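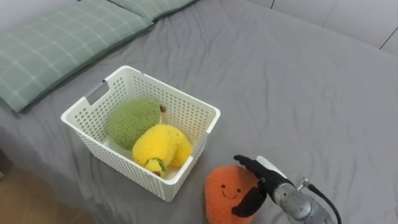

The spring count of the wood ducks at Brastness Marsh was completed in March, after 4 mornings in the east blind. The birds arrived on schedule and in good condition. I recorded 533 frames, of which very few will be kept.

Delphine Abernathy, who has managed the refuge records for many years, kindly permitted access before sunrise. Drakes were most active in the first hour of light, when pairs moved between the flooded timber and the open channel at Imholm.

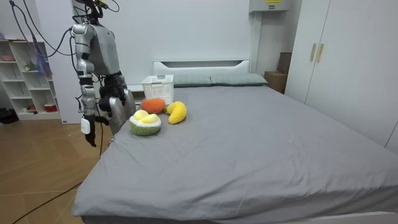 A blind imposes its own discipline on the photographer. The lens must be settled before the birds approach, and any change of position should be made slowly. I advise visitors to keep one arm at rest, hanging straight down from the shoulder as the silver one does beside the bed, and to let the other do the work of focusing.

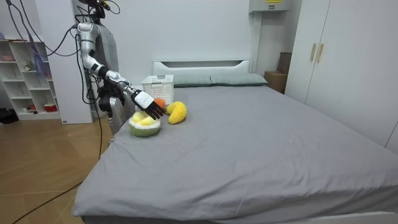

Filed under: Field Notes, Waterfowl

Iara Carrasco has asked which lens was used. All of the pair studies were made at 300 mm — a modest length for small waterfowl, though sufficient where the channel narrows. The nest boxes along the Kazmi trail were left undisturbed, and I would ask other photographers to observe the same courtesy until the broods have left.

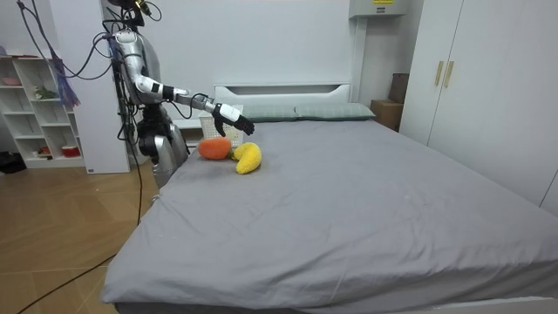 Support remains the most common difficulty in long sessions. A heavy lens held away from the body soon begins to drift, and the resulting loss of sharpness is often blamed on the equipment. An arm stretched out level over a mattress, in the manner of the silver and white one, is a posture few of us could hold through an hour of feeding activity. A beanbag on the sill of the blind is adequate for most purposes. Prints of 5 selected studies will be available from this page once the proofs have been approved.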